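Keeping a Shared Workbench Usable: Final Report

Helmi Keskinen and Vilja Karppinen
Product Design, second year project
Course supervisor's copy

1. Background

The work tables in our building are used by several courses at once. Most students come in with a half-built model, work on it for an hour or two and leave again. Over the autumn we noticed that a lot of the hour went on clearing a space, finding a screwdriver and looking for a part that had been on the table the day before. We chose this as our project because it affected us directly and because we could test changes without much money.

Our question was simple: what should be on a shared table, where should it be, and what should be kept off it? We left out the storage room and the paint area, which have their own rules.

2. What we measured first

We began by watching. For two weeks we each spent part of the afternoon at a table and wrote down every time somebody stopped working to look for something or move something. We did not time people with a stopwatch, as this made them hurry. We used a tally sheet with four columns: tool, part, own belongings, and other.

By the end we had 468 entries. The largest group was tools, mostly small ones. Screwdrivers, tweezers and hex keys were borrowed from the next table and put down wherever the borrower happened to be standing. The second group was people's own belongings. Bags, coats, lunch boxes and drinks took up the front part of the table, where the hands need to be.

Parts were a smaller group than we expected. When a part did go missing, though, it took much longer to find than a tool did, and twice the student gave up and printed a new one.

3. Earlier solutions

We looked at three arrangements already in use. The model shop at Sandport keeps its tools on wall boards with painted outlines. Vilja visited in March and found the boards about two thirds full, with the empty outlines belonging to the same few tools every time. The technician there told her that the walk to the wall was the problem.

Condori, a small furniture repair firm where Helmi had a summer job, gives each worker a canvas roll. This works well when each person has one bench. It would be harder for us, with so many people passing through.

The third was the plastic drawer unit our own department bought some years ago. It is labelled, but the labels describe an older set of tools and most students have stopped reading them.

4. Our proposal

We divided the table into bands running parallel to the wall. The front band, nearest the person working, is kept clear. The middle is for the piece being worked on. The back band, along the far edge, is for things that are needed now and then and can be reached with a straight arm.

We called the layout Flundetti, mainly so that we had a word for it on the sheets. The bands are not marked with tape. We tried tape in the first week and it peeled up and stuck to people's models. Instead we put a card on the wall at each table with a drawing of the layout on it.

The rules on the card are:

Keep bags and coats under the table.
Work in the middle.
Anything you are not holding goes to the back.
Drinks need a cap.
Take your part with you or put it in your tray.

The trays were the only thing we had to buy. They are shallow, 590 mm long, and fit on the shelf under the table. We bought 25 of them from Grotetti with the project allowance. Each has a strip of masking tape for a name and a date.

5. The drinks question

This took up more discussion than anything else in the project. The old rule was no food or drink in the room at all, and it was ignored. In our tally, drinks were on the tables nearly every afternoon. Helmi wanted to keep the old rule and have it enforced. Vilja thought that a rule people would follow was worth more than a strict one they would not.

We agreed to allow bottles with a cap and no open cups. We also asked that bottles stay in the back band. A spill there has the whole width of the table to cross before it reaches somebody's lap or sketchbook, and a bottle standing at the back is less likely to be caught by a sleeve.

6. Results

The trial ran for three weeks on four tables. We used the same tally sheet as before, at the same time of day.

Searching for tools went down clearly. Searching for parts went down a little. Belongings on the table nearly disappeared in the first week and came back partly in the third, when the weather turned cold again and people had bigger coats. We should have put in hooks.
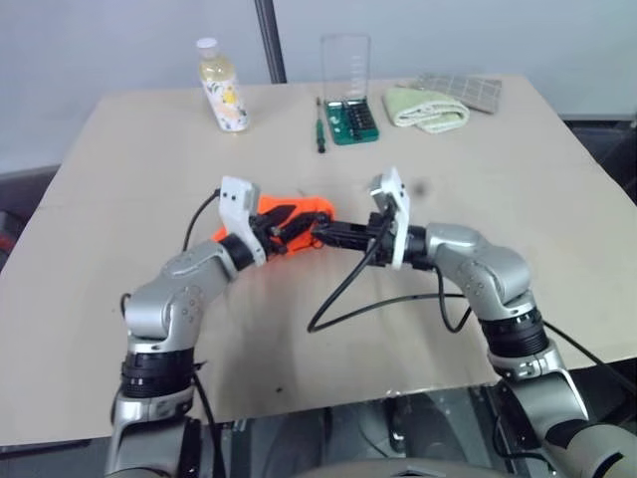

The back band was the part of the layout we were least sure of. We had expected people to find it too far away and to let things creep forward during the afternoon. On most tables it held up. A capped bottle of something pale yellow stands along the far edge, with a small green-handled screwdriver to its right, and the bright orange piece is well clear of both. Cables were something we had not planned for at all. A loose black one drooping onto the tabletop takes up part of the area the card says should be free, and the card says nothing on what to do with it. We have added this to the list in section 7.

The tray shelf was used more than we thought it would be. By the middle of the trial most of the trays had a name on them, and a few had two. Students from the ceramics course asked if they could have some, and we gave them three that were spare.

One complaint came up several times. Left-handed students said the drawing on the card showed a right-handed person, and that the light was on the wrong side for them. The drawing was easy to change. The light was not.

7. What we would change

Hooks on the end of each table for coats and bags.
A clip or a channel at the table edge for cables.
A second screwdriver for each table, as most of the borrowing was of this one tool.
A tray depth of at least 60 mm. Ours are too shallow for anything with legs.
Cards in a larger size. At present they cannot be read from the stool.

We would also run the trial for longer. Three weeks is long enough for people to learn a layout, but we cannot say whether they would keep to it through a whole term, or in May when every course has a deadline at once and the tables are full until late.

8. Costs

Around 700 euros was available to us and we did not use all of it. The trays were the largest item, followed by printing and laminating the cards. The tape from the first week was wasted. We have asked for the remaining money to go towards the hooks, and the drawings for these are in the appendix with the tally sheets.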